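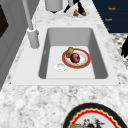 Josiane Aubert wants to know why an architect would ever talk a client out of a second story. Fair question, Josiane. Pull up a chair.

Print | E-mail

The Cosgrove lot slopes. The client's first sketch put two floors at the top of it, facing the road, so that all of Clostthorpe could admire the stairs.

I asked what the upstairs was for. "Guests." How many guests last year? A long look out of the window.

So we drew one long floor stepping down the hill with the land, 20 steps from the street to the back porch. The client called it a train. I've been calling it the train ever since, including on the permit drawings, which the town returned.

The roof is a single pitch. It was going to be a butterfly roof until I described December to them, and the gutter in the middle, and the ladder.

Dirimska quoted us for the cladding and used the word "journey" 2 times. Culine sent a price and a phone number. Guess who's doing the cladding.

28/05/2025 and the permit came back approved. The train is now "Residence, single story." I'm taking it well.

Josiane, they've asked whether we could add a small tower.

Contact | Copyright | Back to top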